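Skelitz Household Robotics Challenge

The Skelitz Household Robotics Challenge is a student competition in which school and college teams program two-armed robots to do domestic chores. It is named after the Skelitz arm, the low-cost robot arm used by most teams in its first season. Events are run by the Furkum Robotics Club, a student society that also teaches an introductory course in robot control each February.

History

The competition grew out of a course project set by Derek Pilkington, who taught an evening class in robot programming. Students in the class were asked to make a pair of arms move a towel from one table to another. The task took longer than planned, and the class voted to continue it as a club activity the following term. Dexter Bañez, a member of that class, wrote the first rulebook, which ran to 10 pages.

The first season was open only to club members. Later seasons admitted outside teams, and the most recent one drew 22 entries. The parts supplier Laltico lends arms to teams that do not own a pair.

Format

Teams have between three and six members. Each team may spend no more than $2,000 on hardware, not counting borrowed arms. Robots may be driven by a person during practice, and most teams record these practice runs and use them to train a control program. In scored rounds the robot must work without a driver.

A round is held in a practice room laid out like part of a home. The furniture is kept the same for all teams within a season, but the clothing and the starting position of the basket are changed between rounds. Teams learn which garments will be used on the morning of the event.

Laundry task

The laundry task is the oldest part of the competition and carries the most points. A laundry basket is placed on the floor between the robot's two arms, and the robot must take out the contents, lay each item on a flat surface and return the basket to its starting place. Thick garments are considered harder than towels. A sweatshirt tends to bunch up, and its cuffs and waistband can be mistaken for one another by a vision program. Printed lettering may help a program find the front of the garment, although it often lies upside down or under a fold.
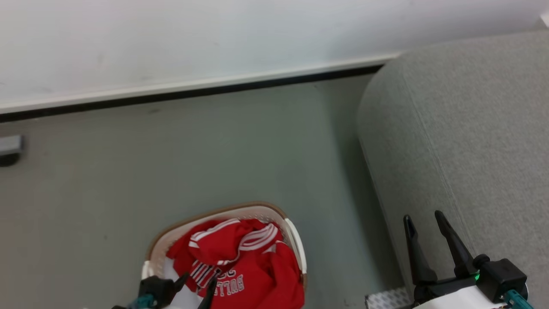 Scoring

The laundry task is worth 67 points. Points are given for each item removed, for items laid flat and for returning the basket upright. A team loses points if the robot drags the basket or drops a garment on the floor. A judge may stop a round at any time if an arm presses against the furniture.

Ties are settled by the time taken to remove the first item. If the times are also equal, the teams run the task again with a new garment.

Abella Award

The Abella Award is given each season to the team with the best written record of its work. Entries must include a log of failed attempts and the changes made after each one. Winning logs are kept in the club library and are used as reading material in the February course.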